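Thérèse Hiebert began collecting bottled drinks in the year she stopped drinking coffee. She runs the drinks counter at Misska, a small grocery on the main street in Gurnarwood, and she picks every bottle in the cooler herself.

"I needed something to do with my hands at ten in the morning," she said. "So I started opening things. Teas, waters, sodas from places I'd never been. I wrote down what I thought of them in a school notebook, and after a while people in the store were asking to read the notebook."

The cooler used to hold the same colas and sports drinks as the gas station across the road. Hiebert talked the owners into giving her one shelf. She now has the whole cooler and part of the back wall, and the list stands at 505 entries, counting the ones she would not sell.

"I don't throw a page out because the drink was bad," she said. "Somebody always comes in and asks for exactly that one."

She grew up in Lurkthorpe, where her father drove a delivery truck for a dairy. She rode along in the summers and learned which stores rotated their stock and which pushed the new milk in front of the old. She still checks dates every Sunday before the store opens, starting at the bottom shelf.

Most of her stock comes through Reisinger, a wholesaler that lets small stores order mixed cases. Before that she had to take full pallets or nothing. "I once had 300 bottles of a plum drink and 14 people who liked it," she said. "We got through it, but I was giving it to the mailman." 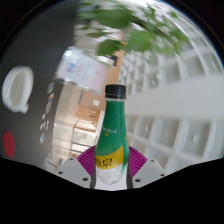
A bottle with a green wrap and a yellow label printed in Chinese.

Labels give her the most trouble. She reads English and French, and some German if it is short. For everything else she relies on the importer's sticker, which is often stuck over the part she wants to see. Customers help. A retired schoolteacher has gone through a good part of the Korean shelf with her, and a student who comes in after class does the same with the Japanese teas.

"People want to know two things," Hiebert said. "Is it sweet, and does it have bubbles. If I can answer that, they'll try nearly anything."

She writes the answers on cards and clips them to the shelf. Her cards are short. One says "Tastes like cold barley." Another says "Very sweet, share it." She has been asked to make them more cheerful and has declined.

Prices are a sore point. Freight went up twice last year, and she dropped 21 drinks that she could no longer sell for what a person might spend on a whim. A few regulars complained, and she told them they could order a case through her at cost. Two did.

In June she plans to hold a tasting on the sidewalk, with paper cups and a folding table. The first one, last summer, ran out of ice before noon. This time the fish counter has promised her a tub of it.

Asked what she drinks at home, Hiebert took a moment to answer.

"Tap water," she said. "The water's good here. In the winter I'll have a ginger tea, but I make that myself."

The notebook is now in its third volume. It sits next to the register with a pencil tied to it, and customers are welcome to add their own remarks as long as they sign them.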